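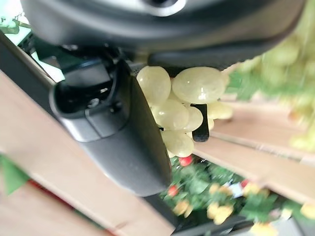

Chapter 8
Keeping Score: How Games Tell Players They're Doing Well

I spent most of one February building a puzzle game called Cillow, and I was terribly proud of the scoring. You matched tiles, a number went up, and at the end you might see 3,518 flash across the screen. Lovely! Then my friend Teresa Jakubowski played it on her phone, looked up and asked, "So is that good?"

I had no answer for her. My own best was 961 in the first week and I had been thrilled with that, but she had nothing to compare hers to — no target, no last score, no stars. To her it was just a big number (in a font I now regret).

So this chapter is about feedback, by which I mean everything a game does to let you know where you stand. We'll start with plain points and work up to streaks, ranks and leaderboards. I'll also show you the version of Cillow I ended up with, where clearing a board at around 400 points opens the next one and the counter changes color as you get close.

Before you read on, pick a game you play a lot and turn the sound off for one round. Write down each moment when you still knew you'd done something right, and what on the screen told you so. Keep the list handy — we'll use it in the first exercise, when you'll sketch a score display of your own on paper.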